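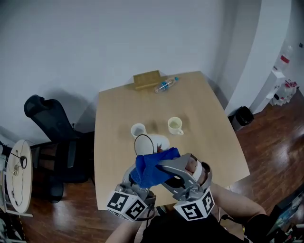
Microfiber cloths leaving streaks and lint after washing - is it the detergent or the dryer?

Posted in Cleaning and Laundry, 19 May 2019

Tegwen Prothero

I use microfiber cloths for most surfaces at home: two glass-topped tables, the bathroom mirror, and a set of painted shelves. The cloths were bought as one pack of the Cirneo general purpose type, 80 percent polyester and 20 percent polyamide according to the label. For the first year they picked up dust without any product and dried glass clean in one pass.

They now push water around instead of absorbing it. On the mirror they leave a gray film that is visible from the side, and on the shelves they leave short white fibers. The feel has changed too. A new cloth catches on dry skin and these slide over it.

Wash routine: mixed load with bath towels, warm cycle, powder detergent, a capful of Zendale softener in the drawer, then the dryer on its high setting with everything else. Spin speed is 800 because the machine walks across the floor on anything higher. The water here is hard. The kettle needs descaling every month.

I have tried a second rinse. It made a small difference to the film and none to the fibers. I would like to know which part of the routine is at fault and whether the cloths can be recovered, or whether they should be moved to the garage and replaced.

3 replies

prosser_lane

Softener. Stop using it on these and the problem goes away. Same for dryer sheets.

Utgate

You have three separate faults and they should be treated separately.

The loss of absorbency is mostly softener. Microfiber works by capillary action in the gaps between split filaments. Fabric softener deposits a thin coating on each filament, and the coating both repels water and closes the gaps. It builds up a little with every wash, which is why the cloths were fine at the start. Excess powder detergent in hard water does something similar, and that residue is a likely source of your gray film.

The white fibers come from the towels. Cotton sheds in the wash, split filaments grab whatever is loose, and the lint stays until the cloth is rubbed on something. A second rinse will not remove it. Wash microfiber only with other synthetics.

The third possibility is heat. Polyester filaments can deform at the temperatures a dryer reaches on high, and the fine ends may curl or fuse. Heat damage is permanent. Coating is not, so start with the coating.

To strip them:

Shake each cloth outdoors and pull off any visible lint with tape or a lint roller.

Soak for two hours in hot tap water with a small amount of plain liquid detergent, no perfume or softening agent. Do not use boiling water.

Wash alone on warm with half the usual dose of the same detergent. Leave the softener drawer empty, and rinse the drawer first - old softener sits under the insert and gets flushed into the next load.

Run one more cycle with no detergent at all. If you see suds during this cycle, run it again.

Hang to dry.

Then test. Put a teaspoon of water on the glass table and lay a flat, dry cloth over it without pressing. A sound cloth takes up nearly all of it within a few seconds. If the water stays in a puddle under the fabric, repeat the strip once. If the second attempt fails the same way, the filaments are probably heat damaged and the cloth is only good for rough work.

Your spin speed is acceptable. My machine offers 820 as its middle setting and the cloths come out damp but not dripping. They dry overnight on a rack.

For the mirror, use one cloth slightly damp and a second one dry, and fold each into quarters. You get 8 clean faces by turning and refolding. A cloth used bunched up in the hand wipes with only the high points of the folds and drags dirty areas back over clean glass.

marl_and_clay

Agree with most of the above. I would add white vinegar to the plain rinse if the water is hard, half a cup, in the drum. Never with bleach. Some people say vinegar is bad for door seals, so I only do it when the cloths start to feel stiff, last time in December.

Also check the label. Some of the cheaper packs are not split microfiber at all, just fine polyester, and those never absorb well regardless of how you wash them. I don't know the Cirneo ones.

Tegwen Prothero

Thank you. I stripped four of them using the method from Utgate. Three pass the teaspoon test. The fourth leaves most of the water on the glass after two attempts and has gone to the garage. There was a layer of old softener under the drawer insert, as described. I have not tried the vinegar yet.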